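Setting up the Dastlow hand kit and teaching it to fold a cloth

Posted 27/01/2025 by Elsa Boström

A few of you asked how we got on with the Dastlow kit after my first grumpy post about the packaging, so I've written up the whole thing as a how-to. It covers fitting the hands, calibrating the glove and getting as far as a first cloth-folding session. I'm assuming you already have a two-arm robot of some sort and that the arms move when you tell them to. If they don't, sort that first and come back!

I paid for this kit out of our own budget, by the way. Castirberg (the shop we got it from) gave me no discount and hasn't seen this page.

What you'll want within reach

The kit, obviously, with both hands and the glove set
The hex keys from the box, plus a longer one of your own for the wrist screws
Plenty of cable ties, the reusable sort
A table you can tape
A plain cloth, nothing slippery
A friend with patience

Step 1. Fit the hands

Power everything off at the wall. The adapter plate goes on first, with the notch facing the thumb side, and then the hand drops onto it and turns a little until it seats. You'll feel it more than hear it. I did the first one the wrong way round and had to take it all off again, so do check the notch before you tighten anything.

Put all the screws in loosely and then go round them in a star pattern, the way you would with a car wheel. The manual wants you to use the short key from the box but my knuckles say otherwise.

Step 2. Run the cable

Leave a generous loop at the wrist. I mean really generous. Roll the wrist by hand to both ends of its travel before you put a single tie on, and watch what the cable does. Ours looked lovely and neat on the first go and pulled tight the moment the arm turned over.

Step 3. Power up and check the fingers

Switch the arms on, wait for them to settle, then switch on the hands. In the Dastlow software choose Setup, then Finger Check, and it will curl each finger in turn and open it again. Do this one hand at a time with nothing in reach.
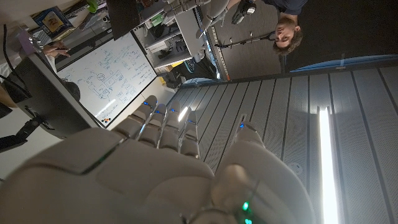 If a finger lags behind the others, run Finger Check again before you start worrying. Our ring finger was sluggish on the first pass and perfectly happy on the second. If it's still slow on the third go, write to support and include the log file, as they'll only ask for it. The number to look for in the log is 385, which in this version of the software means a finger timed out. I also got a 124 now and then, and that one just means the glove isn't connected yet, so you can ignore it at this stage.

Step 4. Calibrate the glove

This is the fiddly bit. Put the glove on, pull it snug at the fingertips and do up the wrist strap. The software asks for a flat hand, a fist, and then the thumb to each fingertip. Hold each pose until the bar fills up, and don't chat while you do it (I wave my hands about when I talk, and I had to start over more than once).

Everybody who is going to drive the robot needs their own profile. We tried sharing one to save time and the thumb was hopeless. Name the profiles after people too. I have one called "test new final" and no idea whose hand it belongs to.

Step 5. Set up the table

Tape a line along the front edge so you can put things back in the same spot between tries. Keep the first task very simple. I went with a cloth because it doesn't roll off and it doesn't break, and if the fingers come down too hard you've only squashed some fabric.

Set the speed to the lowest setting, and put somebody next to the stop button who isn't wearing the glove.
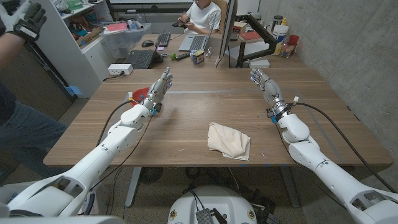
Start with plain reaching. Bring both hands down towards the table and back up again until the delay stops bothering you, and only then go for a corner. Pinch with the thumb and first finger and leave the rest half open, otherwise they bunch the material up underneath and you lose the edge you were after. Lift, bring it across, let go slowly. My first proper fold looked like something from the bottom of a gym bag and I was still thrilled!

Step 6. Save as you go

Press Keep after every try you're pleased with. The software does not ask you on the way out, and I lost a whole morning's work that way.

So is it worth buying?

I'd say yes, with grumbles. The pinch is much better than on the Nikolaidis hands we had before, and the glove is comfortable for a good long stretch. The manual is poor and the glove strap already feels a bit tired. We paid 1097 euros for the glove set on top of the hands, and I do think a spare strap could have been in the box at that price.

The Grirnent add-on for fingertip sensing should be here before September and I'll do a separate page on fitting that. If you've already got it running with version 2 of the software, please leave a comment, I'd love to know whether you had to redo the glove profiles.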